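Grekgate workshop, packing notes
Tuesday, after lunch

Right, the boxes. The first lot of the shallow kraft ones from Hemar has come and I am very pleased with them! They fold up without a fight, the flaps stay open by themselves while you load, and the tuck is stiff enough that I only put one strip of tape on the bottom. The old deep ones always wanted half a bag of filler for anything smaller than a keyboard, and I don't miss them already.

Spent the morning on the small items for the Drarwood order: cables, mice, printed inserts. 78 packs in all, order ref 3102. Cables and mice are the awkward ones, as ever. A mouse on its own is easy, but a mouse with its cord is two things that want to go in different directions, and the cord always wins. I tried it 3 ways.

1. Mouse first, cord laid on top. Quick, but the cord springs up and catches in the flap. Had to reopen a good few.

2. Cord wound round the mouse. Neat to look at, horrible at the mouse end where the cord bends hard. Not doing that again, and please don't let anyone else do it either.

3. Cord coiled flat into the box, mouse lowered in after it. Lovely. The coil makes a sort of nest, and the lid goes down first time. This is the one!

Coil size matters more than I thought. A bit wider than my palm is good. Any tighter and it goes springy, any wider and it rides up the box walls. Loose turns, no twist in them, and keep the plug on the inside of the coil or it pokes at the lid.

Still in two minds about the paper insert. Flat on the bottom it stays clean and uncreased, but the customer has to lift everything out to find it. On top it gets seen straight away and also gets crumpled by the flap. Abou Jaoude had theirs on the bottom last August and never grumbled, so bottom it is for now, print side up, pushed to the right.

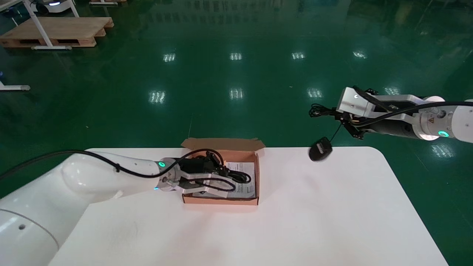 Cable coiled in the box over the insert, mouse still up on its cord.

The white table is a joy for this, by the way. Rounded corners, so no snagged sleeves, and a black cord shows up on it at once. Same goes for the green floor, now it's had a proper clean. I found 2 dropped cable ties from across the room.

To do:
- more tape, narrow if Hemar have it
- try the insert folded once and stood against the side
- shake test on a packed box, then open and see where the mouse has got to
- flatten the old deep boxes and get them out of the way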